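Dralldale linen notebook, January, entry 34
Bed making and loose clothing, back bedroom
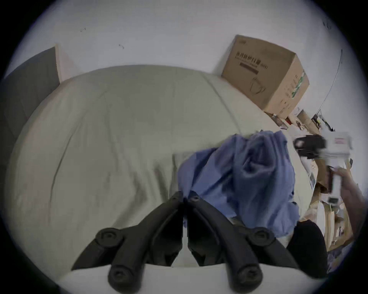 Kelly Meireles wrote in the margin of the last entry that clothing ought to come off the bed before anything else is touched, because a shirt left on a duvet always ends up inside the fold and gets found a week later in the cupboard. She would also like the order written down so that we all do it the same way.

Agreed on the first point. Order for now:

Clothing off, straight to the chair, not the floor.
Duvet pulled down to the foot and squared.
Pillows.
Duvet back up, far side first.

State at start: light grey duvet on, long soft folds running on the diagonal, far edge bulged up against the wall. Blue cloth bunched on top, probably a shirt. Left side of the duvet hanging over the mattress edge. Right side runs back to the clutter, which is a separate job and not covered in this entry.

The bulge at the wall is the part I keep getting wrong. Pulling from the near side flattens the middle and leaves the roll where it was. Reaching over and pressing it down by hand works until the next tug. Tried 2 methods this morning:

a) Lift the far corners, shake once, let the air out towards the foot. Roll gone, but the filling shifted in the cover and had to be worked back.
b) Fold the far third over towards me, smooth the underside, fold it back. Slower. Filling stayed put. Diagonal creases still there but shallower.

Going with (b). Did it 4 times to be sure and the result was the same each time to my eye. No measurement taken.

Creases: leaving the duvet turned down for an hour made no difference I could see. The Flendix cover from the other room is a heavier weave and may hang better. Want to swap them over before drawing any conclusion about the method.

Wall: 2 small dark specks on the white paint above the bed. Have not tried cleaning them. A damp cloth first, and if that does nothing, leave them for the painter. Colour match for the wall is in the Zusville folder under trim, misfiled.

To do: ask Kelly whether the chair rule covers towels. Find the spare cover ties.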